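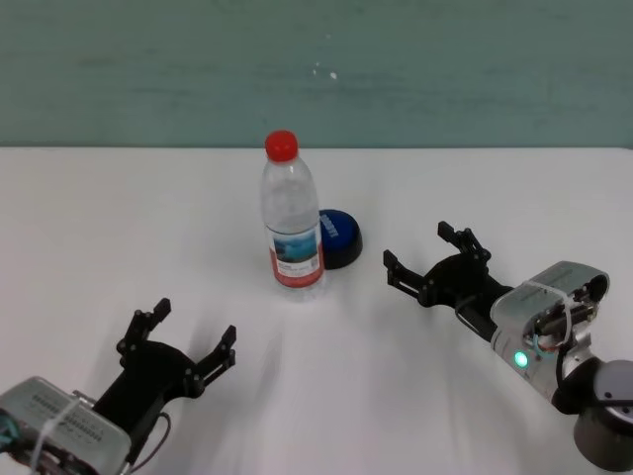

红盖透明水瓶，白色台面，瓶后为蓝色圆形按钮状物件。

# Fontes 日用容器图辑：透明瓶装水

Fontes 是 Fallham 日用包装资料室的长期整理项目，收录对象为日常生活中使用量大、留存率低的容器、封盖与标签。项目目录现有条目2656件，以饮料瓶、调味品瓶及小型纸质包装为主。瓶装水包装在各门类中更新最为频繁，同一品种的标签往往数月一换，旧版在市面上很快绝迹，资料室因此将其列为优先整理的类别。

本页刊出图片四幅，所录均为透明塑料水瓶，瓶身围有红白两色标签，标签上部印风景图。图注着重记录封盖、瓶肩、标签版面与瓶底等部位，供包装设计、印刷工艺及地方商业史方面的读者参考。标签小字在图中难以辨读者，图注不作转录。

## 标签正面

标签上部为白底，印有小幅风景照片：蓝色水面，远处丘陵，近处是林木覆盖的岛屿或岸线。照片下方排有数行深色中文小字，间有少量红色字块。标签下部为大面积红色，以白色细字密排成段。条形码竖印于标签左侧靠近白底处。瓶内水位较高，液面位于瓶肩附近一道深色细环之上。

以水源地或山水风光入图，是瓶装水标签的常见做法。此类图片幅面通常不大，印刷时对蓝、绿两色的层次要求较高，色偏稍大即显灰暗。整理标签时，照片、说明文字与色带应分别著录，并注明各部分的上下次序，以便与其他版次对照。
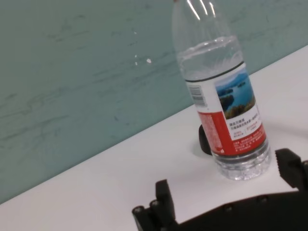 ## 封盖与瓶肩

封盖为鲜红色螺纹盖，外缘有竖棱，顶面有一小块高光。盖下瓶颈向外展开，与瓶肩相接，瓶身可见横向模压棱纹。标签围于瓶身中下部，其下为透明瓶底，透出台面的白色。

封盖颜色与标签色带是否一致，在资料室的著录表中单列一栏。两者同色时，整瓶在货架上的识别度较高；颜色不一致的，有些出于产品系列区分，有些则与通用瓶盖的采购有关，单凭实物一般无法判断，应在备注中写明“未考”。瓶肩棱纹以方向和疏密记录，不以“美观”“普通”一类词语概括。

水瓶右后方的圆形物件顶面呈深蓝色，有光泽，印有白色字样，底缘为黑色，左侧一部分为瓶身所遮。该物件不属于容器类，不另编目。 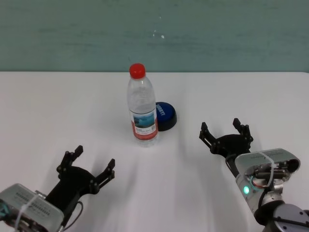

## 瓶身轮廓

瓶身带棱，中段略收，盛水接近满瓶，两侧有反光。标签围于瓶身下半部，风景图近似山间湖泊，图下为深色小字，底边为红色色带，右侧可见一小块类似条形码的图案。瓶后台面与灰调蓝绿色墙面相接，墙面略有斑驳，间有细小白点。

收腰是小容量水瓶常用的造型，便于单手握持。描述轮廓时，资料室采用“直筒”“收腰”“方肩”“圆肩”等固定用语，兼有两种特征者并列填写。盛水量按“满”“近满”“过半”“不足半”四级记录，此项只反映拍摄时的状态，不作为产品规格的依据。

同一标签因观看角度不同，条形码可能出现在画面的左侧或右侧，红色部分所占的高度也会有视觉上的差别。读者引用本图辑时，请以标签展平后的著录为准，勿直接据图片推算尺寸。
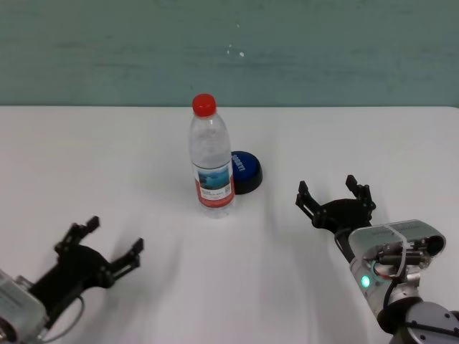
**文字整理：Fallham 日用包装资料室编目组　版式：Prinport**

## 查阅与使用

资料室阅览区于每周日闭馆，其余各日上午10时开放。查阅瓶装水类实物须事先登记，每次可调阅的标签样张最多100张，由工作人员分批送至阅览桌。标签样张以无酸纸夹存，取放时请佩戴室内提供的手套，不得折叠、描摹或在夹纸上书写。

图辑另有纸质本，由 Prinport 承印，共印100册，九月起在阅览区及 Druvia 分馆服务台供读者领取，领完后不再加印。纸质本较网页版增加了著录用语对照表，图片及图注与本页相同。

教学与研究单位可在非营利范围内使用本页图片及文字，使用时请注明“Fontes 日用容器图辑，Fallham 日用包装资料室”。用于出版、展览或商业设计的，应先向资料室提交书面申请，写明用途、印数及发布范围。标签所载商标、照片与文字的权利归原权利人所有，资料室不代为授权。

如发现图注有误，或存有同类标签的早期版本愿意提供比对，请与编目组联系。提供实物者，请保留瓶盖与标签的对应关系，瓶身不必清洗标签面，以免油墨及胶层受损。仅能提供标签者，请注明揭取时所用的方法。

相关图辑：调味品玻璃瓶；纸质饮料盒；金属旋盖。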